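# Menddale Linen and Uniform Exchange – Minutes

30/08/2025, Brellus Room, upper floor. Opened with the previous minutes (May) taken as read. 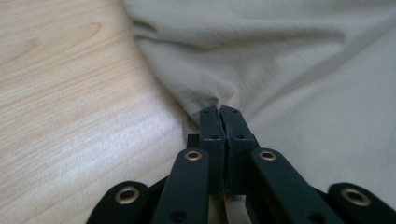
A member from the Gezer side asked that the May minutes be amended before approval, as they gave the new collection charge as agreed when it had only been proposed. The amendment was accepted and the minutes approved as corrected.

## 1. Stock

Stock on the register stands at 1448 pieces, counting sheets, table linen and work tunics together. Tunics remain short in the two largest sizes. The register still lists aprons under table linen; these will be moved to a separate line before the next count.

It was noted that more than 30 pieces are out on loan past their return date. Reminders to go out by mail. No late fee to be applied this quarter.

## 2. Laundry contract

The Juseck contract runs to the end of the year. Juseck has offered the same terms for a further year, with pickup moved from early morning to midday. Two members objected to midday on the grounds that the loading door is shared with the kitchen at that hour. Others had no preference.

Agreed: accept the terms in principle, ask for an early pickup one day a week, and bring the reply to the next meeting.

## 3. Repairs

The repair bench has a backlog of 32 items, most of them split hems and missing ties. Items needing a full panel replaced will be written off. Discussion on whether thread should be bought centrally or by each site – left open, with prices to be obtained for both.

The marking tape used on tunics lifts at the corners after repeated washing. Sewn labels to be tried on 15 tunics and compared with the taped ones at the following count.

## 4. Shelving

The lower shelves in the Gezer store are too close to the floor for the new cleaning machine. Raising them would lose one tier. Agreed to raise the left-hand bay only and leave the remainder as is.

## 5. Other business

Key to the side door: second copy still not returned. The lock will be changed if it is not found before the next meeting.

Meeting closed. Next date to be set by mail.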